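Subject: Re: [plidska-users] Shadows too soft on gray surfaces, and render time
List: plidska-users
In reply to: message of November, 21:14

Hello all,

I answer below in parts, and I cut the quoted message to the pieces I have something to say on. My English is slow, so please excuse me if a sentence comes out stiff.
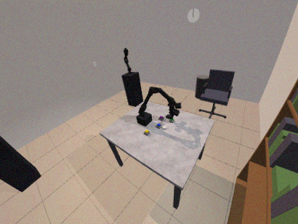
1. The soft shadow

> I have moved from Vurnen to Plidska for my interior renders and
> I am mostly happy, but I can not get a shadow that looks right
> on a concrete or stone top. On white it is fine. On gray it
> becomes a kind of fog and the objects look as if they float.
> I raised the samples to 710 and it did not help at all, it only
> took longer.

More samples will not make it harder. The samples remove the grain from the shadow, but the width of the soft border comes from the size of the lamp and the distance between the lamp and the object. If your lamp is large, you get the same fog with 710 samples as with 32, only cleaner.

What I do is the following. I take the main lamp and make it half the size, and I raise its power until the floor has the same brightness as before. Then I look only at the place where the object touches the surface. If the contact is dark enough there, I stop, even if the far end of the shadow is still soft. The eye forgives a soft far end. It does not forgive a light line under a cube.

There is a second thing, and it took me a whole winter to find it. When you import a file from Vurnen, Plidska adds its own sky light and does not show it in the lamp list. You find it under World, then Ambient, and the value is usually much too high for a closed room. On a white surface you do not notice, but on a gray one this light fills all your shadows from every side. Set it to zero first, render a small test, and bring it back in small steps. I suspect this is your real problem, and the lamp size is only the smaller part of it.

2. The mottled texture

> The other question is the texture. I use the concrete from the
> Rana pack and from far away it looks like plain gray paint. When
> I make it stronger it looks like camouflage.

I know this pack and I like it, but the maps are made for walls. On a wall of three meters the spots have the correct size. On a table they are much too big, so you see only one and a half spots and the brain says "stain" or "camouflage". Scale the map down before you touch the contrast. I went too far the first time and got something like wet sand, so go slowly.

Also please check that the map is not connected to the roughness with full strength. In the Rana files it is connected by default. This makes some spots shiny and others dull, and under a small lamp this is very visible. I keep a quarter of it, or less.

For tiles on the floor I do not use the pack. I draw the joints myself as a simple grid and give every tile a very small change of brightness. Beige tiles with no change at all look like a bathroom catalog from my childhood – the eye finds the repetition at once.

3. Render time

> A single still now needs 39 minutes on my machine. Is this normal?
> I read in the archive that somebody had the same room in a few
> minutes but I could not find which settings.

The message in the archive was mine, I think, and I am sorry that I did not write the settings at that time. They were:

Light bounces: four for a closed room, three if there is a big window
Samples: 32 for tests, then more only for the final picture
Noise filter: on, but at low strength, or the concrete texture will be washed away
Texture limit: on, medium

The last one is important for you. The Rana maps are very large and Plidska loads them in full size even for an object that covers a small part of the picture. My test room had 1,297 textures after the import. Most of them were copies of the same few files, with a number added to the name. There is a command "Merge identical" in the File menu. It found nearly all the copies, and the memory went down so much that the computer became usable again for writing mail during the render.

Please save your file under a new name before you use this command. It can not be undone, and in my version it once merged two grays which were not the same, so my ceiling got the color of my floor. I reported it and I believe it is repaired, but I have not tested it again.

4. Black objects

> Last question, a bit silly. My black things have no shape. They
> look like holes.

I do not find it silly, I had this with a lamp stand for weeks. Pure black does not exist in a room. Set your black to a very dark gray and make the roughness a little lower than you would expect for a matte surface, so there is a weak light along the round parts. If it is still flat, place a weak, wide lamp behind and to the side, with its shadow turned off. You need very little. When you notice the lamp, it is already too strong.

And do not judge black on a bright screen in the evening. I made all my kitchen renders too dark in this way and had to do them again.

5. About Zavix

> Should I give up and use the Zavix plugin instead? Some people here
> say it solves all this.

I have used it for two projects. It is faster for outdoor pictures, this is true. For closed rooms I did not see a big difference, and it does not read the Ambient value from Plidska, so you must build the light a second time. If you have already a library of rooms, this is much work. If you start from nothing, maybe it is worth a try. Others on the list know it better than I do and may disagree with me.

If you try the Ambient setting, could you please write to the list what value you had after the import? Mine was different in two files which came from the same Vurnen version, and I would like to know where this number comes from.

With kind regards from a long-time reader of this list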